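Ticket 3817 – Greifervergleich Bad-Mockup, Kopfkamera verliert Greifer rechts
Projekt: Nutville
Status: offen, wartet auf Rückmeldung Brero
Priorität: hoch

Problem: Beim Anfahren des Waschbeckens springt die Posenschätzung vom rechten Greifer. Links unauffällig. Tritt nur am Waschtisch auf, an der Küchenzeile mit gleichem Setup nie.

Setup: beide Arme mit Zweifingergreifer Idero, Firmware Stand Dezember. Kopfkamera Brero, Belichtung auf Auto. Teleop über Handcontroller. Vorher Stöckli-Greifer drauf gehabt, da kein Log mitgeschrieben, also nur aus dem Gedächtnis: lief besser, aber auch langsamer.

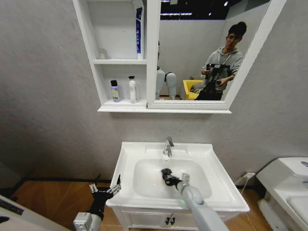 Erfasst von: Teststand 2, Spätschicht
Rolle: Integration Greifer / Kamera

Rechter Greifer steht im Becken, nahe Abfluss. Schwarz auf weißer Keramik, sollte eigentlich leicht zu finden sein. Linker steht offen neben der Waschtischkante, Fingerspitzen nach oben. LED am rechten Arm grün, also kein Gelenkfehler.

Versucht bisher:

14:10 Kamera neu kalibriert. Keine Änderung.

14:35 Belichtung fest statt Auto. Besser, aber von 100 Anfahrten immer noch 17 mit Sprung. Auto vorher: rund 40, nicht sauber gezählt.

15:20 Verdacht Spiegel. Bediener samt Controller und zwei Roboterbeine sind drin zu sehen, dazu die Lichtstreifen an der Decke. Spiegelfläche in der Segmentierung maskiert. Sprünge weniger, aber nicht weg. Maske passt auch nicht ganz, der Spiegel kommt im Bild schräg an. Muß nochmal nachgezogen werden.

15:50 Controller getauscht, Ersatzgerät. Identisch. Controller damit raus.

16:15 Idero links gegen rechts getauscht. Fehler bleibt rechts, wandert nicht mit. Greifer selbst also wohl ok.

Offen:
- Stöckli nochmal montieren, gleiche 100 Anfahrten, diesmal MIT Log
- Armatur als Störquelle prüfen (Chrom), evtl. matt abkleben
- Brero fragen ob die Zeitstempel bei fester Belichtung driften, im Log fehlen an 4 Stellen Frames

Nachtrag 16:40: Flaschen im Regal bitte stehen lassen, brauchen wir für die Greifserie danach. Höhe vom oberen Fach ist noch nicht eingetragen, mach ich morgen früh. Log hängt am Ticekt, die Rohdaten liegen auf dem Nutville-Laufwerk unter der Ticketnummer.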